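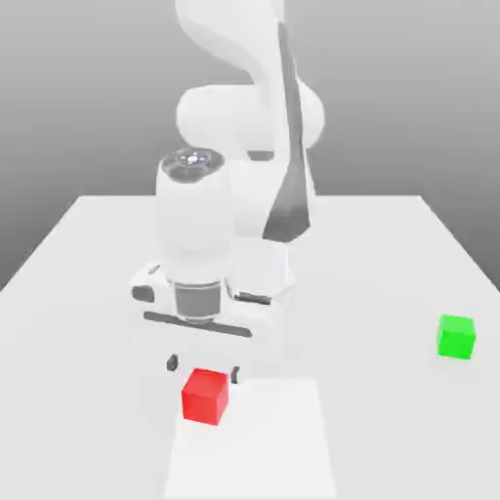
Last changed: Nov 8, 2003

Dye notebook, the madder page

OK so the third madder bath is done and I want to get this down before I forget what I did, which is exactly what happened with the July one (that page just says "good red!!" and a coffee ring, thanks, me).

Yarn this time was the Lekis two-ply, the creamy one, skeined up the night before. 600 grams in total. I tied each skein in four places with cotton string, loosely, figure eights. The July skeins were tied too tight and they still have those pale bands on them. I've decided to call the bands a feature and knit them into the hat nobody asked for.

Scoured in the big enamel pot with a squirt of plain dish soap, brought up slow, held just under a simmer for an hour, left to cool overnight with the lid on. The water came out the color of weak tea. There's a lot more grease in the Lekis than in the stuff we got from Stokden last year, so anyone using up the rest of the cone, please scour it twice! I only did it once and I think I'm paying for that in the second skein, see further down.

Mordant: alum at ten percent of the dry weight of wool, plus a bit of cream of tartar. I forgot to write the tartar down. It was a rounded spoonful, the bent spoon, NOT the one that lives with the tea. Dissolved everything in hot water in a jar first and then into the pot, wool in wet, heat up over an hour, hold for another hour, cool in the pot. I put the wet skeins in a plastic bag for two days because I ran out of evening. They seem fine for it, maybe better.

Now the madder. I used the Naciri root, chopped, 596 grams on the kitchen scale when I was going for equal weight with the wool. Close enough, and the last few bits were mostly dust anyway. Soaked overnight in cold water, poured that first water off (it was a murky yellow-brown, I kept it in a bucket in case somebody wants to try it on silk), then covered the root again and started warming.

This is the part I wanted to get right. Last time I let it go way too hot while I was on the phone, and the whole lot went brown on me. So I clipped the candy thermometer on and kept it under 70 C the entire time, and I mean I stood there. Two hours. The ring on the left side of the stove doesn't go low enough, so I kept sliding the pot half off it, then back on again, which can't be good for the stove. Next time I want to try the ring at the back with the metal plate under the pot.

I also threw in some chalk, a teaspoon crushed up, as our water is so soft. I think this did more than anything else I changed. The bath went from orangey to a proper red within a few minutes of stirring it in, and I got very excited and did a small dance with the stirring stick.

Results, looked at dry by the window:

Skein 1: lovely. Brick red, warm, very even. This is the one to match.
Skein 2: has a patch near one tie that's more of a salmon. Grease, I'm almost sure. Will overdye.
Skein 3: same as 1, maybe a hair darker.
Skein 4: went in after the other three came out, same bath. Soft coral. I like it more than I expected to and I want it for the yoke of the Henusska cardigan, if it's not spoken for.

Rinsed till clear, which took forever, then a drop of vinegar in the last water. Probably shouldn't have done the vinegar, as I think it pulled the red back toward orange a little. I dipped the end of skein 3 without it and that end does look bluer. Have to do this properly with two small samples side by side.

Wash test: cut a length off skein 1, braided it with undyed white, washed it with the soap we always use. White stayed white. Light test is taped in the south window with a card over half of it, please don't move it, I'll look again in a month or so.

The exhaust bath is still in the pot. I put the lid on and a note on the lid. There's got to be a peach or a pink left in there, and I have a few little skeins of the Stokden kicking around already mordanted, so those go in tomorrow if I get the stove.

To buy: alum (down to the bottom of the tub), more cotton string, a second thermometer, root. I'd like to get the 1000 gram bag this time, it works out cheaper and I'm clearly not going to stop.

Also the strainer has a hole in it. I've been picking bits of madder out of skein 4 all morning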